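Home > Groups > Shared Kitchen > Minutes > Contact
Filed under: Kitchen & Common Room Notes

Temstead House, kitchen meeting, minutes (July)

Started 7:10 pm in the common room, moved to the kitchen table half way through as the common room was too warm. Notes typed up same night, corrections to Uthai please.
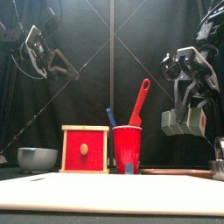 Uthai Bunnag: can we please settle the utensils before anything else, I was promised first item last time and we ran out of evening.

1. Utensils

Agreed, went first. Uthai wants spatulas and spoons standing in a cup on the counter, handles up, where a person at the stove can reach. Drawer is hopeless, everything slides to the back and the whisk jams it. Red plastic cup is fine for now. Tall enough, doesn't mind being knocked over.

Against: Lanz floor say cups on the counter collect grease and get dusty at the bottom. Would sooner have a rail and hooks. Red spatula has a hole in the handle so would hang, not everything does.

Long back and forth. Settled: cup stays till end of summer, gets washed with the Sunday-type stuff on the rota (inside too, not just a wipe round the rim). Rail to be priced. No more than the cup will hold. Spares go in the box under the sink, and if nobody has touched them by the fall they go to the Drandemmont thrift store.

Blue tape: question about what tape colors mean. Blue = belongs to the shared kitchen, stays in the kitchen. Green = upstairs. Plain = private, ask first. Two people had it the other way around. Key to be written out and stuck inside the cupboard door, left hand one.

2. Bowls

Down to very few of the wide white ones. Several have gone up to rooms and not come back. Please look under beds, on windowsills etc. No questions asked if they are back on the shelf by the next meeting.

Somebody asked if we should buy plastic. Short discussion, mostly no. The wide shallow ones are good for salad and for rising dough, and they stack. Budget line has 163 dollars left in it for crockery and that has to cover mugs as well. Uthai to look at the Nodora outlet, they do seconds with small glaze marks. Buy bowls first, mugs with whatever is left.

Chipped ones: out. Not to be kept "for the plants". Plants have enough.

3. Small drawer box

The little red drawer box with the round knob. Proposed that it moves from the bookcase to the kitchen table for good and is used for the small things that wander: bag clips, matches, rubber bands, the corn holders, birthday candles. Carried, one against.

Not for: keys, coins, batteries, medicine, other people's mail. Keys go on the hooks by the door. Last time it filled up with coins and takeout sauce and nobody could close the drawer.

Point raised that the textured front is a pain to clean, flour gets in it. Dry brush only, do not put it under the tap. The light wood frame can be wiped with a damp cloth. Uthai has a soft brush, will leave it next to the bread bin.

Asked whether we need a second one for tea bags. Left for now. See how the first one goes.

4. Trays

Flat tray lives behind everything else at the back of the table and then no one uses it. Suggestion: stand trays on end in the gap beside the fridge. Gap measured during the meeting, 13 inches, plenty. Needs a strip of something on the floor so they dont slide out when the fridge door is opened. Offcut of carpet in the basement would do.

Trays to be dried before they go in the gap. Last winter one went in damp and came out smelling of it.

Use a tray for carrying upstairs please, there have been spills on the landing again. Cup of soup in each hand and a book under the arm is not a plan.

5. Table

Table to be cleared by 10 every night. Clear means cleared, things off it and wiped, not pushed down to one end. The four things that may stay out: drawer box, utensil cup, one bowl for fruit, salt. (Bread board was asked for as a fifth. No. It hangs.)

Lanz floor asked for the table on game evenings. Fine as long as it is written on the sheet a day ahead. Food things go on the counter while the games are out, and back after.

Wobble: leg nearest the window again. Folded card is not a repair. Uthai has felt pads, will try those, if not it needs a proper look underneath.

6. Money

Kitchen fund stands at 3353 dollars, most of it set aside for the stove. Spent since last meeting: 176 on the new faucet and fitting. Receipts in the envelope, one missing (dish soap and sponges, around nine dollars, will be paid without it this once).

Contribution stays the same through the fall. Request to raise it was withdrawn after the stove figure was read out again.

7. Anything else

- Sponges. Change them more often. Yellow for dishes, old yellow with the corner cut off for floors.
- Someone's sourdough starter is at the back of the fridge with no name on. Name on it by the end of the week or it goes.
- Freezer needs defrosting, door doesnt shut flush. Date to go on the sheet, eat down what you have in there.
- Dish towels: wash is getting done, folding isnt.
- Smell by the back door is the compost pail. Needs the lid clicked down on both sides, it looks shut when it isn't.
- Request for a sharper bread knife. Uthai will sharpen the one we have befor we buy anything.

Jobs from tonight

Tape key inside cupboard door: upstairs
Nodora bowls, price and bring back one to look at: Uthai
Price a rail with hooks: Lanz floor
Carpet offcut beside fridge: whoever is next down in the basement
Felt pads on table leg: Uthai
Freezer date on sheet: open, need a name

Closed 8:35 pm. Next one same place, bring a chair if you want one with a back.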